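Features > Outdoors > Short Walks

March | Words by Annunziata Dal Bello

Stostesville does not advertise its kerbs, and I think that's a mistake. I have walked along cliffs and been less absorbed. The blue one with the white edges runs dead straight beside the grass, as if somebody had been promised a harbour and settled for this. 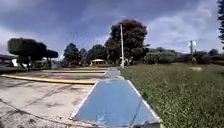
The blue kerb, heading for its lamp post. Paint by the council, chips by everybody else.

My companion, Riku Kikuchi, grew up 15 minutes away and claims the yellow kerbs were brighter when he was a boy. So was he, I expect. He walks the whole circuit in 60 minutes, stopping 3 times to disapprove of the cracks.

Then there is the sand. It's flat, pale and blotchy, and goes on until it meets the trees and buildings. Children are told not to drag things across it. You can guess how that's going.
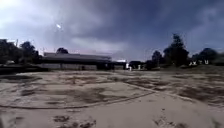 The sand under a Stostesville sky, with one long curving line across it.

Bring a coat. The café on Shimada Road shuts at 3, and they mean it.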